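Sorting odds and ends into bins: does the two-bin method do anything?

Storage and Tidying > General chat
Page 1 of 1

osilley_end
Has anyone stuck with the two-bin method for more than a month? My sister-in-law swears by it. You tip all the odds and ends from round the house into one open bin, keep an empty one behind it, and move things across only once you've decided where they live. The blog she got it from (Cirkari) says a household of four can clear 800 loose items in a month. I find that hard to swallow. Who was counting?

Marrowfat
Tried it in January. Moved 36 things across on the first night and felt very pleased with myself. By the end of the month the second bin was as full as the first and I had two bins of rubbish where I used to have a drawer.

tin_lid
Marrowfat, that's a you problem, sorry. The second bin is supposed to be emptied every evening. If it fills up you've skipped the bit where you put things away.

Marrowfat
If I were the sort of person who put things away every evening I wouldn't need a bin.

pegbasket
I do it and it works for me, within reason. The trick is shallow loads. Fill the bin to the brim and you just rummage, and the small stuff goes to the bottom and stays there. I never let mine get past one layer.

osilley_end
One layer sounds slow. At that rate I'd be at it till Christmas. Also the blog wants you to buy its own bins, the Ginadel ones, 58 quid for the pair. For plastic tubs! I'm suspicious of any method that starts with a shopping list.

tin_lid
Nobody has to buy those. Any grey tub from a trade supplier will do. Mine are scratched to bits and they hold things just as well. I do agree about the price.

sprocket_and_twine
I'm in the one layer camp too, but I don't believe the claim that it "trains you to decide". All it does is let you see what you've got. A toy, a zip pouch, something red, something black and awkward that won't lie next to anything else. You still have to make your mind up about each one, and the bin is no help with that. This is how thin I'd spread a load:

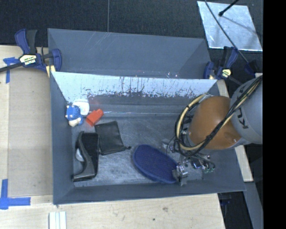 Marrowfat reckons that's far too few things to bother with, and that anybody could put that lot away by hand before the kettle boiled.

sprocket_and_twine
Fair, but I've got small children, so the next load is never far off. I'd still sooner do a few small goes than one big one.

pegbasket
Same. And soft things like pouches want to come out first, in my opinion. They flop over whatever's next to them and you forget it's there.

tin_lid
Disagree. Big things first, always. You get the space back quicker.

osilley_end
So far we have three people doing it three different ways and one who has given up – not much of a method, is it? I'll try it for a fortnight with two old tubs from the shed and no Ginadel anything. If the hall cupboard looks the same afterwards I'm going back to the drawer.

Marrowfat
The drawer is fine. Mine shuts if you lean on it.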